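Workbridge Home Skills – progress report to the Kolten Fund, second period

The laundry and clothing unit is now running at both sites, Onuoha Street and Jestgate. Spending to date on this unit is $3874, mostly washing supplies, drying racks and bus fares. We have 28 people enrolled, and three more are waiting for a start date.

Folding has taken longer than planned. T-shirts and towels went quickly. Knitwear did not, and we have added a second session on it. Trainees practice on a bed, as most of them have no table big enough at home. A fuzzy sweater will not hold a sharp crease, so we ask for a rough rectangle with the layers stacked – good enough to go in a drawer and come out again without being refolded.

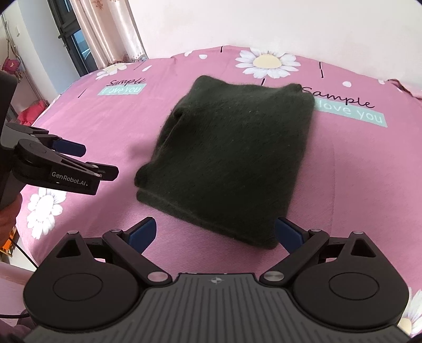
Greer Kerr wrote after the Thursday session that the knitwear standard should stay loose, and that she would sooner see people finish a whole basket than redo one sweater four times. She also asked for the washing part to cover care labels earlier, before anyone handles wool. We have moved care labels to week two at both sites.

Attendance at Jestgate dropped in October when the bus route changed. Raluca Sima has shifted the start time to 10:30 and numbers are coming back up.

Still to do: the printed folding guide, the drawer and closet session, and a replacement dryer for Onuoha Street. The dryer quote is $791, including delivery. It was not in the original budget and we would like to take it from the unspent travel line – please confirm whether that needs a written request.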